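Gavedum chrome mug tree, reviewed after a summer of use
Posted Sep 3, 2020

I bought the Gavedum in April, when the cabinet over my coffee maker lost a hinge and the mugs had to go somewhere. The listing had over 3,000 reviews, most of them five stars and most of them written, as far as I can tell, the day the box arrived. I wanted to wait.

The good part first. It takes up very little counter, and the chrome wipes clean with a dry cloth. No rust on mine yet, and it sits 14 inches from the sink.

Now the rest. "Holds any mug" is not true. My 12-ounce diner mugs hang fine. The big handmade one from Closemstead has a thick handle and won't go over the hook at all. Load one side first and the whole thing leans enough to make me nervous, so I've gotten into the habit of hanging mugs on opposite sides, like someone packing a canoe. The "weighted base" is not what I would call weighted.

The shine is also a mixed blessing. Every fingerprint shows, and under a kitchen light the base throws glare right at you while you wait for the kettle.

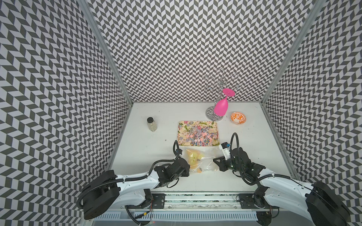

My sister-in-law Yolandi has the wooden one from Lostorance, which costs 3 dollars more. Hers is ugly and hasn't budged since she bought it. I asked Gavedum about a heavier base and got a polite reply from Pravesh Mathebula saying they had no plans for one.

Would I buy it again? On sale, maybe, for light cups. At full price I'd fix the hinge, and I still haven't done that either.

Three stars.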